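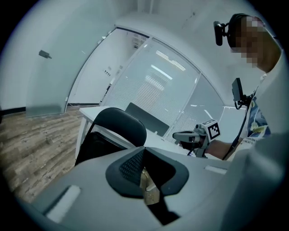
2020-04-20, notebook, Tedavgate bench, pose tracking for the hand-held grippers

Today I worked only on the Hekow side (the tracker). Hattar, the recorder, stays on the old build until this is finished.

The problem from before: when one gripper sees the marker cube of the other one, the relative pose sometimes flips. I replayed take 641 offline. The cube is visible under a low angle, one face is almost edge-on, and the solver takes the wrong of two solutions. The reprojection error is nearly the same for both, so the threshold alone can not decide.

What I changed:

- solve all visible faces together, no more averaging of the single faces
- keep both candidates for 18 frames and choose the one which agrees better with the IMU
- reject a face when its normal is less than 30 degrees from edge-on (maybe too strict, see below)

Result on the same take: 129 flips before, four after. The four are all in one place, where only one face remains after the rejection. I tried to relax the limit there and got more jitter, so I put it back.

Second thing, not solved. Glass wall and ceiling lights give bad features for the visual odometry. Reflections move with the camera and Brivau accepts them as static points. I masked the upper part of the image by hand for one test and the drift became smaller, but I don't want to keep a fixed mask, the wrist rotates too much.

To do: log the rejected faces into Hattar, same clock as the poses. Check the cube size in the config, I found two different values in the repository.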